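Home | Notebook | Bench notes | Older entries | Contact

Sat 14 October

Ripening drawer, second go. I am still not convinced there is anything to test.

The claim, as Kerekes prints it on the sleeve, is that their sachets take up enough ethylene to keep fruit "market firm" twice as long. Twice as long as what, they don't say. Hartmut Thiele read the same sleeve and came away cheerful. I came away wanting the control data, and I wrote to Kerekes in March asking for it. What I got back was a brochure with a nicer cover.

So we do it ourselves. Setup unchanged from last time except where noted:

Two drawers, same model, both out of the Palto cold cabinet. Drawer A gets a sachet, drawer B gets a sachet I emptied and refilled with dry sand. Hartmut loads, I read, and he doesn't tell me which is which until the end. He did tell me last time, by accident, at lunch. That run is in the book but I don't count it.

Firmness with the Fustard penetrometer, the one with the cracked dial cover. I checked it against the kitchen scale before starting and it read high by 4 on every push. A constant offset I can live with. What I don't like is that it used to read low. Either somebody adjusted it or it has been dropped, and the log sheet taped inside the lid has no entry for either.

Pears only in the drawers. Hartmut wanted citrus too and I said no. Citrus doesn't ripen after picking the way a pear does, so a sachet that "works" on an orange has shown me nothing except that oranges keep. I suspect a lot of the happy customer letters are about exactly that. Same for the people who put one in with their potatoes.

Weights at loading: drawer A 1229 g, drawer B close enough that I'm not going to fuss, see the sheet. I numbered the pears on the shoulder in grease pencil. Two of the numbers had already smeared by the afternoon, redid them near the stem.

Problem with the gas readings. The Clavton meter wants 40 minutes to settle after the door opens and I have been giving it ten. That makes all the ethylene columns from the first run doubtful, including the one good-looking dip that Hartmut circled in red. He thinks the dip is real because it's in the direction we expected. I think that is the reason to look at it harder. Page 251 in the old book has the same shape of dip on a day when the cabinet was empty — I had forgotten that until I went looking for something else.

Things I would accept as evidence: the sachet drawer coming out firmer on the same day, in both positions, with the drawers swapped halfway. Anything less and we are looking at the cabinet. The top shelf runs warmer, we know that, and the first run had A on the bottom from start to finish.

H. says I have made up my mind. I have not. I'd be glad if a bag of purple beads saved me throwing out pears. I just notice that the price is on the front of the sleeve and the test conditions aren't anywhere.

To do: new batteries for the Clavton. Ask who had the Fustard last. Swap drawers Wednesday, before the reading, and write down the time of it. 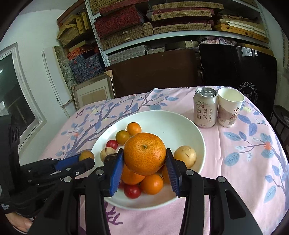 Also need a second box of pears from the same lot, if the store still has it. Mixing lots would finish off whatever we have left of a comparison, and I'd sooner run short than do that.

3 comments | 4 shares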